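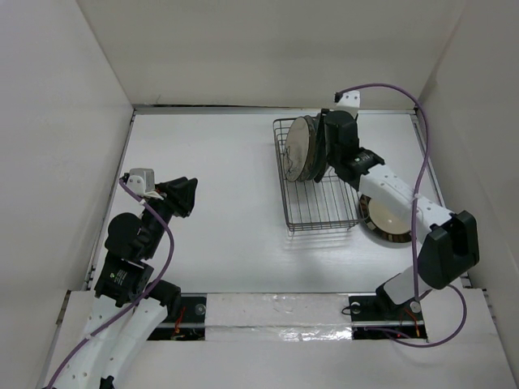

The Quiet Pleasure of a Good Dish Rack

By Jerome Layug

I have strong feelings about dish racks. I grew up in a house with a machine that washed everything, moved into an apartment with a sink and a windowsill, and have been drying plates on one thing or another for 18 years now. Towels, mats, a bamboo contraption that folded up on itself like a deck chair (and went gray at the joints by its second winter), a plastic tub with a spout. I keep coming back to plain wire, and I've never been so happy about it as I am this year.

A wire rack is such a simple object! Thin metal rods run side by side, the edges come up a little all the way around, and the plates stand on their rims between the rods. You can lift it with one hand and carry it anywhere. You can see straight through it to whatever is going on underneath, so you know when the counter needs a wipe. The plates in our opening picture have pale faces and a dark brown rim, and stood on edge in silver-gray wire they look good enough to leave out when company comes. I love a dark rim. It draws a line around your supper, and in a rack it makes a row of plates look like the spines of old books.

I learned most of what I know about racks in the kitchen at Carkilow, the supper club where I washed up two nights a week one long February. We had 22 seats, one deep sink, and a rack that somebody had bought at a yard sale. The cook, who was otherwise easygoing, had firm views on how it should be filled. Plates go in first, all at one end and all facing the same way. Big ones at the outside, small ones toward the middle. Bowls come after, tipped forward so the foot doesn't hold a puddle. Glasses never went in at all; they had their own towel by the window.

I thought this was fussy until the first busy night, when I put a soup bowl down in the middle and then had nowhere to go with the next armful of dinner plates. After that I filled from the end like everyone else.

The spacing matters more than people think. Plates leaning flat against each other hold a film of water between them, and you find it the next morning when you pull the stack apart. If your wires are close together, try skipping a gap. You lose some room, sure, but you get dry plates, and for a household of five that still leaves space for breakfast things on the other side. Thick stoneware is the exception in my kitchen. It leans whatever I do, so I let it lean and dry it by hand before bed.

Then there are the streaks. Pale plates show everything, and a lot of what people take for dirt is metal left behind by knives and forks. A paste of baking soda and water, rubbed in small circles with a soft cloth, takes off plenty of it. Hard water leaves chalkier marks, and a splash of white vinegar in the rinse helps with those. Go easy if the rim is hand painted.

A word about where the rack lives. Mine sits on a white counter with nothing else on it, pushed toward the wall but not touching, with the length of a hand left behind it for air. I used to crowd the soap, the sponge jar and a basil plant in beside it, and moving them over to the shelf made washing up feel like a different job.

Once a week I turn the whole rack upside down in the sink and go over it with an old toothbrush, paying attention to the places where the wires cross. Rust starts there. If you catch an orange speck early you can scrub it off and dry the spot well, and the rack will go on for years.

My mother-in-law in Arnlow still uses the one she was given when she got married. Two of the wires are bent from a cast iron lid, and she puts the gravy boat there, where it fits perfectly.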